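# Net Weight Belongs on the Shelf, Not Just the Package

August 14, 2020

Unit pricing is an old idea and a sound one. A shelf label states the total price of an item and, in smaller type, the price per ounce, per pound or per hundred count. The buyer compares two figures in the same unit and picks one. In practice the comparison fails often enough that the label has stopped doing its job, and the fix is cheap.

I have spent most of my working life writing specifications for packaging, first for dry goods and later for household supplies. The view below is mine and not that of any employer or client.

## Where the labels fail

The most common failure is mixed units. In one store I use regularly, Brumora dish soap is priced per fluid ounce and the Paltoner soap next to it is priced per quart. Both labels are accurate. A shopper has to multiply or divide by 32 to compare them, and few people will do that with a cart in the aisle.

The second failure is the choice of base. Paper towels may be priced per roll, per sheet or per square foot. Price per roll is close to meaningless when one roll is wound tightly and another loosely. Price per sheet is better until a maker shortens the sheet. Only area holds up, and area is the base I see least.

The third is type size. On many labels the unit price is set at less than a third the height of the total price. On a bottom shelf, a person of average height reads it from more than four feet away. A figure that can't be read from a normal standing position is there for compliance purposes only.

## Quiet changes in quantity

Package size moves more often than package price. A box that held 16 ounces holds 14.5, the front panel stays the same and the depth shrinks by a quarter inch. The net weight statement is updated and is legally correct. Most buyers don't reread a net weight statement on a product they have bought for years, and there is no good argument that they should have to.

I kept a log of my own purchases beginning in October, recording item, price and net quantity. It now holds 353 entries. In 13 cases the quantity of a product went down between one purchase and a later one with no change in the shelf price. My log is too small and too local to support a general rate, but it does show that the practice can be found by anyone with a notebook.

One of the 13 was a bag of Hulusa rice crackers. The unit price on the shelf label did rise after the change, as it should have. The old label was gone, so there was nothing to compare it with. A unit price works across a shelf. It does not work across time unless the earlier figure is also shown.

## Objections on cost

Retailers say that relabeling is expensive. For paper labels this is partly true. A midsize store may carry thousands of items, and each label has to be printed, cut and placed by hand. Labels are already replaced at every price change, however, and a layout revision can be phased in as that happens. After a year, few of the old ones would remain.

For electronic labels the objection is weak. The layout is a template. Changing the base unit for a product category is a data task, and the data already exists, as it is needed for ordering and freight.

Manufacturers make a different argument: package sizes are set by filling and packing equipment, and a rule that discourages odd sizes would force costly changeovers. I have sat through changeovers and I take the point about downtime. Nothing proposed here limits package size, though. A firm may sell 14.5 ounces, 13.9 ounces or any other amount. The store would have to state the price per pound for all of them.

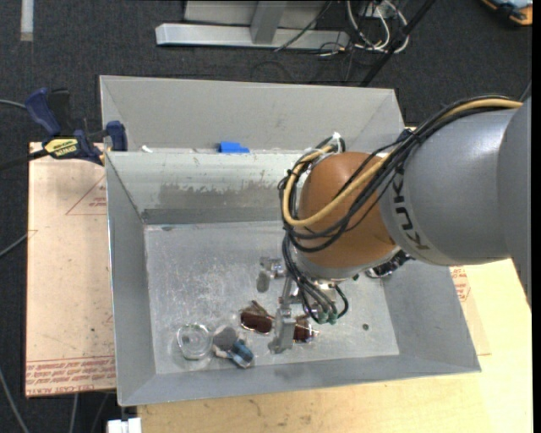

## What a workable rule looks like

The rule should fix one base unit for each product category. Dry food by the pound, liquids by the quart, paper goods by the 100 square feet, and tablets or pods by the count. Concentrates need separate treatment, as volume says little about use. I would price laundry detergent per standard load, with the load defined in the rule and not by the maker.

The unit price should be at least half the height of the total price, in the same color and weight. Contrast matters as much as size. Gray on yellow should be ruled out.

When net quantity drops by more than 2 percent, the shelf label should carry both the old and new quantity for 90 days. A single added line is enough: "Was 16 oz, now 14.5 oz."

Small stores need an exemption. A floor area under 900 square feet is a reasonable cutoff, and it would cover most corner shops. I would also exempt any store with fewer than 200 packaged items on sale.

Online listings should get no exemption at all. There is no label to print, the base unit can be computed from fields already in the listing, and sorting by unit price should be offered wherever sorting by price is offered.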